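Premo pulls printed gripper fingers after tip failures

September — Premo has told users of its hand-held gripper to stop work with one batch of printed fingers after tips began to chip and shed material. The notice covers 444 fingers shipped to 17 sites. No injuries have been reported.

The fault came to light at Ullell, where operators use the gripper to record pick-and-place work for training robot arms. A piece of finger broke away during a grasp and jammed the slide. The tool stayed partly closed until it was taken apart. A check of the other tools at the site found 79 fingers with damage at the tip or along the lower edge.

Khasawneh, the lab that tested the returned parts, blames weak bonding between printed layers. Fingers from the batch split at the corners after 200 closing cycles on a hard block. The threaded inserts held in every test. Premo says a change in print temperature was not carried over to one of its machines.

Wear of this type is easiest to find with the gripper open over a plain, light surface. Rough notches and chipped corners then show up against the background, even on dark green parts.

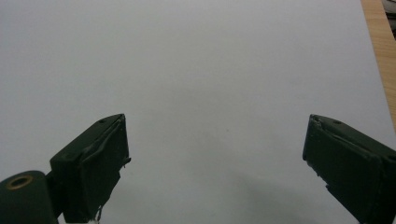

What users should do

Open the gripper fully and look at both fingers, the inner pads and the edges below the tips. Remove any finger with a chip, a notch or a loose tab. Do not file the edge down or glue it — the crack may run deeper than the mark on the surface.

Recordings made with a damaged finger should be set aside, as the grip width may read wrong. Bititz, which supplies spare parts for the tool, will ship replacements at no charge. Fingers from later batches are not affected.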